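Usico Repair Shop, Collet Building
Monthly safety walk-through, July 31, 2024

Comments are the inspector's own and may be contested in writing. The June ones were contested in pencil.
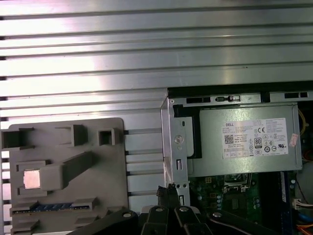
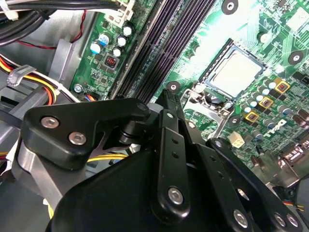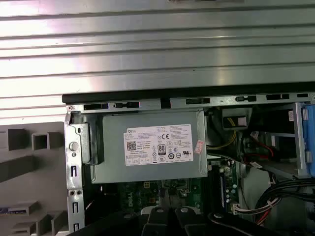 Ribbed metal surface in the first and third, open computer chassis in the second and third.

1. Exits clear
Front: pass. Back: fail. A pallet of Grakosmont paper towels has lived there since June and now has a plant on it.

2. Fire extinguishers
2 on the wall, both charged. The tag on the one by the sink was signed by someone who wrote only "yep."

3. Emergency lights
Held for the full 90 minutes. The hallway one buzzes. Pass, with regret.

4. First aid kit
Fail. Contains 17 eye pads and no bandages. We are ready for one very specific disaster.

5. Extension cords
Fail. The heater is plugged into a power strip, which is plugged into another power strip. Unplug it. It is summer.

6. Ladder
Pass. Feet replaced, label readable. Please stop hanging coats on it.

7. Eyewash station
Runs clear. Move the coffee maker off it.

8. Break room microwave
Not on the form. Fail anyway.

9. Work order
Bikurska quoted $2,767 for the back door closer and frame. Approved. Door stays propped by nothing, including the plant, until they come.

Recheck items 1, 4 and 5 within 2 weeks.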